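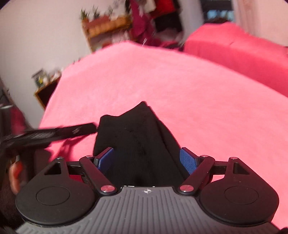
Black knit on the pink fleece. Sock? Top? Your guess is as good as mine.

Search the boards Go

Plevesent Household Boards > Laundry & Linen
Folding a whole load of black stuff on a fleece blanket, am I making it worse?
3,735 views 17 replies 3 shares

doonaqueen
2025-05-06

Hi all, long time reader, very occasional poster. I do my folding on the bed, always have. Our place in Mokirden has a laundry the size of a broom cupboard and the kitchen table is permanently covered in homework, so the bed is it. The blanket on there at the moment is a pink plush fleece one, lovely and soft, was a birthday present and I'm not giving it up.

My trouble is that nearly everything I wear to work is black. Black tops, black trousers, black socks, black thermals. I tip the basket out on the blanket and it's just one big dark lump, and I spend half my evening picking up a bit of something and working out if it's a sleeve or a sock. Then by the time it's folded there's fluff on it. I wash at 40, darks only, so I don't think it's coming from the machine, but who knows.

So two questions I suppose. Is the blanket shedding on my clothes, and does anyone have a decent order for folding when it's all the same colour? I've tried sorting into piles first and I lose interest before I get to the folding part.

mothballs_and_all

It's the blanket. Plush fleece sheds for ages when it's new and black knit grabs hold of everything. I had a cream one that ruined a whole winter of cardigans. Put an old cotton sheet over the top before you tip the basket out and fold on that. Takes ten seconds.

kettleboy

Gonna disagree with the above, sorry! If the fluff was off the blanket it'd be pink fluff. What colour is it? If it's pale grey or white then it's a towel or a tissue that went through in a pocket, and you can fold on whatever you like, it won't make a scrap of difference.

doonaqueen

Ooh good point, I never thought to look at the colour. Went and had a squiz at one I'd laid out. 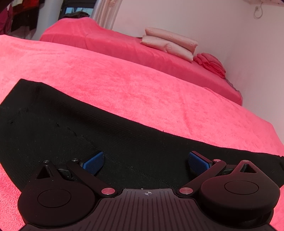 One of the black knits laid flat on the bed, a few bits of lint on it if you look close.

It's a ribbed knit so the specks sort of sit down in the grooves and I can't get them with my hand. I'd say they're pale. Wouldn't swear to pink or not pink under my bedroom light, which is terrible (warm globe, my fault). I'll take it out to the verandah tomorrow and have a proper look.

kettleboy

Pale = tissue. I'd put money on it. Check your pockets.

mothballs_and_all

Or pale = pale pink. Fibres that small look white to everybody, you need a heap of them together before you see any colour. Empty the lint filter after you've washed the blanket on its own and tell me what you find.

Also love your fleece, looks really cosy, I'm not having a go at it.

sockdrawer_sue_me

Can I get in on the folding question, seeing the fluff people are busy?

I've got teenagers in school blacks plus my own work gear and I do it by size of thing, biggest first. Trousers come out of the heap first as you can find the legs by feel, then jumpers and hoodies, then T-shirts, and by then the heap is small enough that the socks are just what's left. I don't make piles beforehand at all. You pull, you fold, you put it down. If you pull out something small you chuck it to the pillow end and keep going.

Before I worked that out I used to start with the socks, for some mad reason, and I'd be digging through for the mate of one for ages!

pegbasket

I do exactly the reverse, socks first. They're the annoying bit and I want them over with. If I leave socks to last they go back in the basket unpaired and live there till the next wash. Each to their own, but for me biggest first means I never do the small things.

sockdrawer_sue_me

Fair, but how do you even find them in a black heap though?

pegbasket

Mesh bag. They go in the wash in a mesh bag and they come out in it. I got mine at the Perrin shop in Delitham, the one beside the bakery, but any zip bag will do. Don't overfill it or they come out in a hard wet ball.

doonaqueen

Mesh bag is going on the list, that's so obvious I'm a bit embarrassed.

Sue_me, I had a go at your way tonight, starting with trousers. The stretchy ones are my nemesis. They've got a gathered waist, so when you pick them up by the top it all scrunches together, and the legs go off wherever they feel like across the blanket. 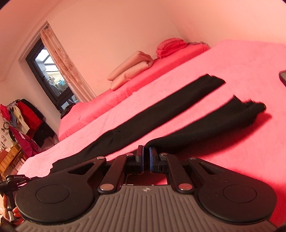

What I've been doing is laying one leg on top of the other, then folding up from the hem in thirds, and I end up with a nice flat leg part and this fat puffy bit at the waist that won't lie down. Put a few of those in a drawer and it won't shut. Do I fold the waist in first? Roll them? I used to have a drawer just for these and now they've spread into the jumper drawer as well.

sockdrawer_sue_me

Waist in first, yep. Legs together, smooth it down with your forearm, then tuck the pointy bit at the crotch in so you've got one long rectangle. Then bring the waistband down to the knee and the hems up over the top of it. The elastic ends up in the middle with some weight on it and it stays put. If you start from the hem the waist is always on the outside and it springs back up at you.

If the drawer is deep, stand them up on their edge like files. If it's shallow, flat is fine.

gumleaf_linen

Roller here. Elastic waist stuff, I lay it out, fold it in half lengthways, start at the waistband and roll down to the hem. Tight as you can. I get 17 pairs of tights and leggings in the one drawer, I counted them when we moved as my sister wouldn't believe me. Everyone says rolling creases things but it's stretch fabric, it doesn't hold a crease for five minutes once you've got it on.

mothballs_and_all

Rolling is fine for leggings but I wouldn't do it with proper trousers. And you'd be rolling the fluff up inside them, just saying.

kettleboy

Let it go, it's tissue.

gumleaf_linen

Haha you two. While I'm here, the thing that's helped me most with a black load is one stitch of coloured cotton on the inside of the waistband or neck. I use red for mine, yellow for my daughter's. You see it straight away when you turn the top over, and you know which way is the back as well. Did the lot in front of the telly over a couple of nights in May last year and have only had to redo a few.

pegbasket

Ok that's clever. Does it rub?

gumleaf_linen

Not that I've noticed. Put it through the label if you're worried.

verandah_vera

Bit of a different view, I wouldn't fold on the bed at all. My back was shocking for years from bending over the mattress and I blamed the garden. I use the ironing board now, lowered a notch, with the basket on a chair. You can't tip the whole load out on it, and I find that's a plus, you take one thing at a time. Clothes don't touch any blanket either, so that'd settle the argument.

doonaqueen

Vera, I would but the ironing board squeals like a pig and I've got a light sleeper across the hall. Maybe if I oil it. My back's ok so far, I tend to kneel on the floor at the side of the bed, which I realise sounds ridiculous written down.

Update on the trousers: waist in first worked! Did the hems over the top like you said and the drawer shuts. It's a bit of a fiddle on the fleece as the fabric sort of clings to it when I try to slide things along, so I might try the sheet idea just for that, whoever turns out to be right on the fluff.

mothballs_and_all

I'll take that as a win.

kettleboy

It's not a win until she's been out on the verandah with it.

doonaqueen

Ok ok! Verandah report. Took the ribbed one out this morning with my glasses on. The specks are mostly white, and there are a couple of longer hairy ones that I reckon could be pink. Also found the remains of a tissue in my work trousers. So you're both a bit right and I'll be checking pockets AND putting a sheet down. Blanket's going in on its own on Saturday-ish weather permitting, will look in the filter after.

Does anyone wash these plush ones on cold or warm? The tag's been cut off mine.

verandah_vera

Cold, gentle, no softener, and keep it out of the dryer. Mine went all matted on the one side after a hot dry and never came back.

Share 3 Comments 17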